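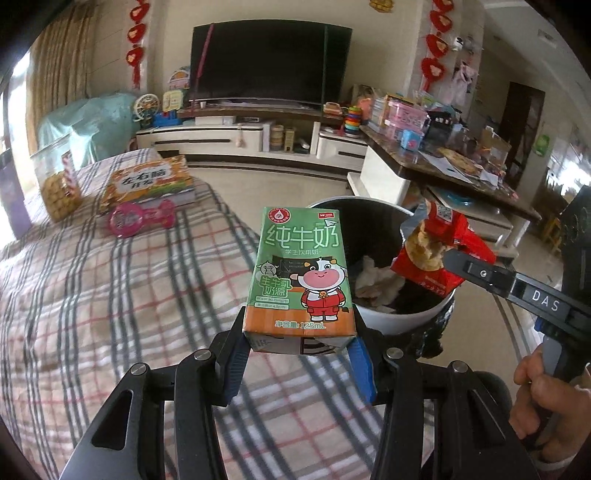 Milk, 125 mL. Bin lined in black.

Residuals

The Kostier procedure for closing a household divides the contents into goods, paper and residuals. Goods are packed. Paper is sealed in an envelope and signed across the flap. Residuals are whatever would not survive 400 kilometers in a truck, and they are recorded by type before disposal.

Sigrun Hedlund reached the main room at 9:40 in the morning. The work order ran to 2,181 lines for the whole building and the apartment held 286 of them. She had closed the kitchen the previous evening. The main room had been left for daylight, as the manual advised.

The family had put everything edible on the bed. This was a common error. A bed is a large flat surface at a convenient height, and people who are leaving tend to treat it as a table until it is too late to sleep in it. The blanket was a plaid, gray and red stripes on a pale ground, and it was listed on line 12 as goods. It could not be folded until the bed was clear. The bed could not be clear until each package had been assigned. She noted the dependency and started.

Rule one: an empty wrapper is waste. Rule two: a closed package is transferable. Rule three covered everything else and was a page and a half long.

The milk was a small green and orange carton with a cow on it, the kind issued to schoolchildren. She looked for a date and then consulted the transfer list. Liquids under 200 mL could travel with a passenger, not with the load. She wrote "passenger" beside it. The passenger, according to the cover sheet, was a boy of six who had gone ahead to Brultthorpe with his grandmother. She changed the entry to "refer."

The cookies presented a different question. The jar was clear, so the contents could be inspected without opening it, and the contents were cookies. The manual was silent on jars. It had a paragraph on tins, written by a man named Golob in the Sima office, who held that a tin was a container first and a food second. By that reasoning the jar was goods, and the cookies were residuals temporarily located inside goods.

She read the paragraph twice. Golob had been with the firm longer than the truck.

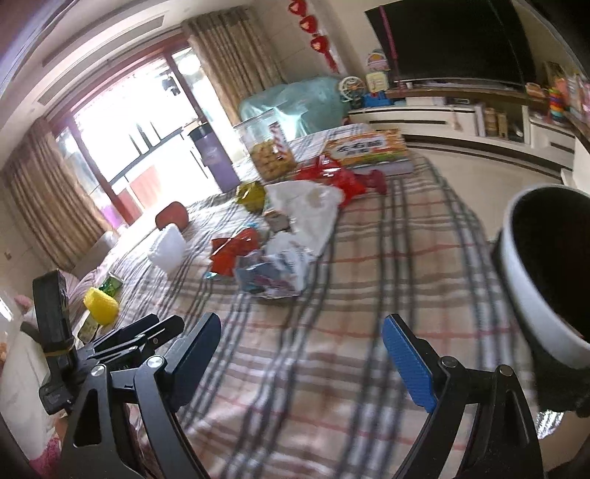 The red wrappers went under rule one. The crumpled white bag took longer, as a bag can be waste or it can be packing, and the distinction rests on intent. She telephoned the mother.

"The bag on the bed," Hedlund said. "Is it in use?"

"It's a bag," the mother said.

"Was something going to be put in it?"

There was traffic on the line. "Give him the cookies," the mother said. "He asked about the cookies."

"That would be a transfer."

"Then transfer them."

Hedlund wrote the time of the call in the margin. A verbal instruction from the client was valid for items with a declared value of less than 7. The cookies had no declared value. She spent several minutes on whether no value was less than 7 and concluded that it was, on the form if not in general.

The yellow ball of yarn was not food and should not have been with the food. She assigned it to goods, soft. The toys by the television went to goods, mixed. The red knots hanging on either side of it were fixtures if attached and goods if hung, and she entered them as hung.

At 11:15 she folded the plaid blanket in thirds and then in half — the manual specifies quarters, but quarters put a crease through the middle — and closed line 12. The jar went into a small carton by itself, wedged with two of the boy's shirts from line 90. She wrote PASSENGER on the lid. She set the milk beside it and reviewed the entry marked "refer." There was no one above her on site to refer it to.

She put the milk in with the jar, upright, and taped the carton shut. In the column for remarks she wrote: contents may be consumed on arrival. She initialed it, turned to the marble-topped table, and opened the next sheet.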